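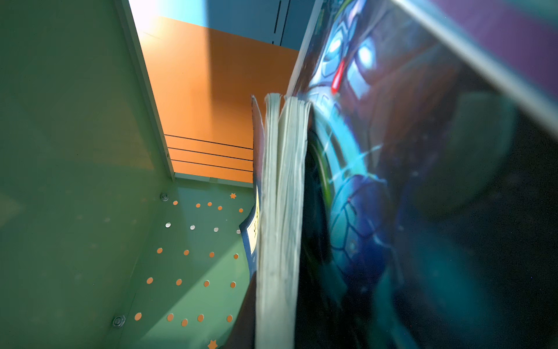 Progress report, book shelving task
Date: 18/10/2018
To: Wing-yan Lo, Flomwood
From: Uriel Jaramillo, Divira

Work this period went into getting two arms to put books away on a small shelf. We chose books as the chore because every home and shop has them, and they are harder than boxes.

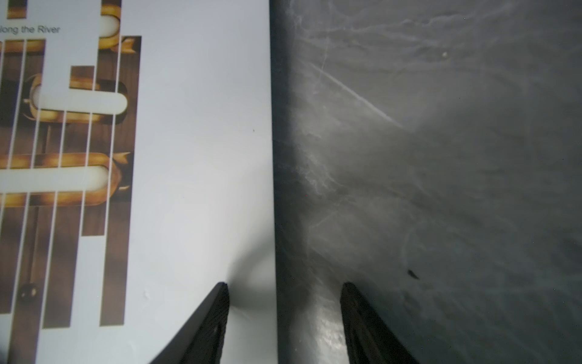
Large covers lying flat remain the main problem. The fingers need an edge to get under, and on a smooth tabletop there often isn't one. Hok-lam Chung logged 93 attempts and 72 ended with the book on the shelf. Most of the misses were at the first pickup.

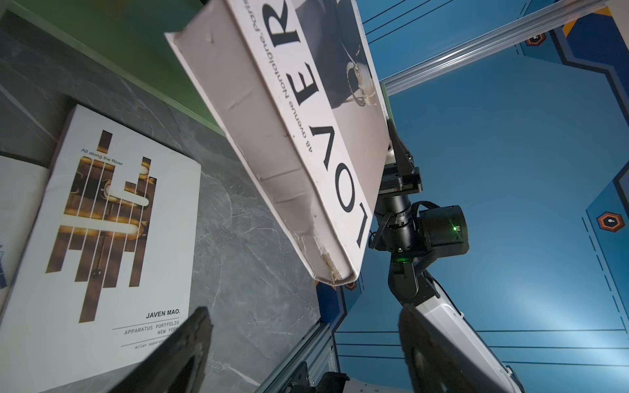 Handing a book from one arm to the other is slow but steadier than in our last report. Wear to corners still has to come down before a shop would accept this.

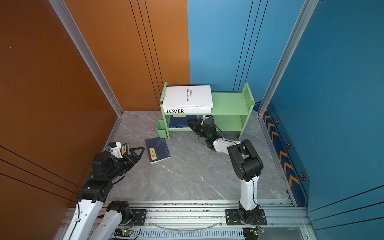 Placement is the next item. We want books stored the same way each time – at present they can end up like the two large white ones, one lying on top and the other lying beneath it. Igor Stępień needs 3 more weeks on this. We also request 2 replacement sets of finger pads.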